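Tote bin

A tote bin, in some shops called a parts bin or simply a tote, is an open box of moulded plastic used to keep and carry small goods, hand tools and hardware. It is common in workshops, stockrooms and garages, and is usually made in one piece, without a lid.

Form

Most tote bins are rectangular and deeper than a tray. The rim is raised, so that the hands have something to hold and the walls do not bend when the bin is lifted. Corners are commonly rounded, as a sharp inside corner collects dust and is difficult to wipe. The colour has no fixed meaning, but many workshops choose one colour for each kind of content. Blue, red and grey are often seen.

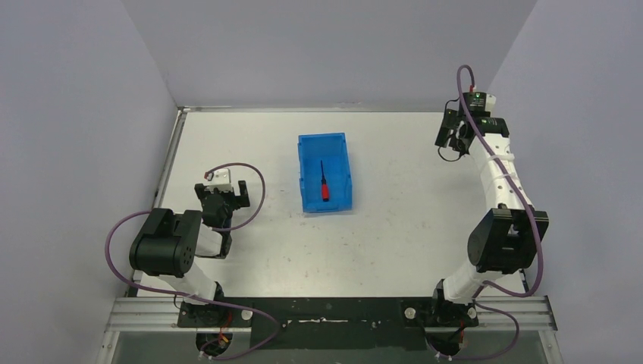

Vol. 2, p. 200

A blue bin with a single red-handled screwdriver in it, laid lengthwise. Notches are moulded along the long sides.

Use with hand tools

Screwdrivers are stored in bins either standing or lying. In a deep bin the lying position is preferred for long shafts, with all handles toward the same end — the person then takes the tool by the handle and does not touch the tip. In his handbook for small workshops, Anderson Brito recommends no more than six screwdrivers to one bin. Above this number the tools cross each other and the one at the bottom is hard to reach. Brito calls a bin with one tool a "job bin", meaning that it holds only what is needed for the present task.

Makers and names

The firm Plomex sold its first totes in four sizes, and the smallest was named Fodia. In the district of Nornalberg the word "fodia" is still used for any small bin, whoever made it. The Hrynyshyn pattern is narrower and has a wall height of around 200 millimetres.

Care

Bins are washed with warm water and mild soap. Grease from tool handles should be removed first with a dry cloth.

See also: Toolbox; Pegboard; Drawer organiser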